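Trucos para una tarde de pesca (y de bichos) sin dramas

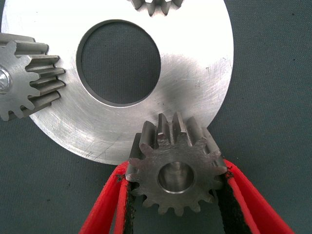
Disco de metal con el agujero en el centro y unos cuantos arañazos.

Crecí cerca de Prekthorpe, donde en abril las serpientes salen a tomar el sol al muelle, ¡y una aprende rápido! Yo piso fuerte al andar entre la hierba y llevo siempre botas altas, aunque haga un calor horrible.

El cubo del cebo lo dejo a 2 metros del agua y con tapa (los lagartos lo huelen todo). Para las manos, sal gorda y medio limón, y luego jabón. La nevera Brekden la friego con 18 gramos de bicarbonato en agua tibia y la dejo abierta toda la noche.

Y si aparece una culebra en el cobertizo, ni escoba ni heroicidades: puerta abierta, perro dentro de casa y a llamar al servicio de fauna.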